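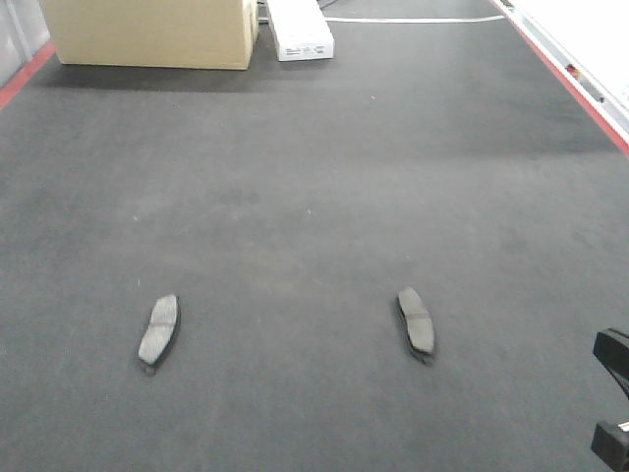
Two brake pads on the dark carpet.

29 March 2018

I have kept a notebook for every car I've owned, and the one for the wagon is nearly full. I started it the week I bought the car from Theda Janssen, who had kept nothing at all, only a shoebox of servicing receipts with the ink gone off most of them. It took me two evenings to work out when the timing belt had been done. The answer was at 126 thousand kilometres, on a receipt from a workshop in Tillis that has since become a bakery.

After that I wrote everything down. Date, odometer, what was done, who did it, what it cost. Tyres get their own page at the back. Fuel I gave up on in the first year.

My sister Abrehet thinks this is a strange way to spend time. She uses an app on her phone which reminds her when something is due, and I don't have an argument against it except that I like the notebook. I can see my own handwriting getting worse in the cold months, and there is a coffee ring on the page where I drove out to Kitent and back for Amanuel's wedding. The entry says "rattle, left rear, only on gravel". I remember the drive better for that line than for the photos.

The main thing I've learned is how bad my memory is. I would have sworn the battery was two years old. The notebook says five. I was also sure I had replaced both front wheel bearings, and I had done one. The other is still the original and I think I can hear it, though Yabsira says I hear bearings in every car I sit in.

The brakes page is the tidiest, mostly because there is not much on it. Fronts done once by me, fluid changed twice, rears adjusted at Osero when I had the car in for the exhaust. I write the thickness of the pads next to the odometer reading whenever the wheels are off for rotation. It only takes a minute with the ruler and it gives you a fair idea of how long is left, as long as your driving stays much the same. Mine didn't last year. I was doing the hill road to Habte most mornings and the numbers dropped faster than I'd planned for.

I have had some trouble with what to do about small things. A wiper blade goes in. A globe goes in. Does topping up the washer bottle go in? For a while I wrote it down and then I was turning pages looking for the last coolant change and finding nothing but washer bottle. Now I leave out anything that costs less than a coffee.

The other thing I would do differently is leave a wide margin. I often want to go back and add something next to an old entry – that the part was noisy, or that the shop closed – and there isn't room, so there are arrows running all over the place. The page for the water pump can only be read by me, and some days not by me either.

When Meron Hadgu sold his ute last spring the buyer knocked 4,000 off the asking price, and one of his reasons was that there was no history with it. Meron is my cousin and had looked after that ute properly. He changed the oil more often than I do. He just couldn't show anyone. I gave him a blank notebook for his birthday and he has been using it for shopping lists.

The wagon's notebook has 41 entries for oil alone, and four blank pages before the tyres. I'll need to buy a second one in April. The newsagent doesn't stock the same kind any more, so it will probably have to be the one with the red cover and the narrower lines.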